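2021-11-17
Glue-up tests, Siklow hide glue vs. the old Vukent batch

Picked this up again after leaving it since September. Same question as before: does the Vukent glue still hold after sitting in the cupboard, or do we throw it out and move everything to Siklow.

Soaked both overnight in cold water, then into the pot. Lindsay thermometer reads 3 degrees high against the glass one, so I wrote the corrected numbers on the sheet. Vukent took longer to go clear and had skin on it by the time the second joint was ready. Smell is no worse than usual.

Cut 16 maple pairs from the offcut bin, planed the same morning, no sanding. Half warmed on the radiator first, half left at room temperature. Tadhg did the clamping so the pressure would be the same person's idea of tight.

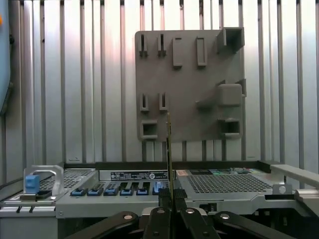 Broke the first lot by hand over the bench edge. Siklow pairs all tore wood. Vukent warmed pairs tore wood as well, but the unwarmed ones let go at the glue line, with a chalky look on one side. I think it gelled before the clamps were on. That is our fault and not the glue's, so it doesn't settle anything.

Haris wants the rest left a full week before we break them. He has a point, the room is damp this month and the end grain still feels cool. Labeled them in pencil and put them on the shelf over the lathe. Please don't use them as shims.

Dropped one jar of the Tetska liquid stuff, so no third column in the table. There's 182 g left in the other jar and I want that for the chair. 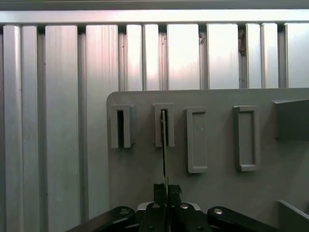
Next time

Warm every piece, no exceptions.
Mix Vukent a little thinner, and write down the weights before adding water.
Check the pot again with the glass thermometer.
Ask Tadhg where the small brush went.
Reorder Siklow only if the week-old Vukent joints fail too.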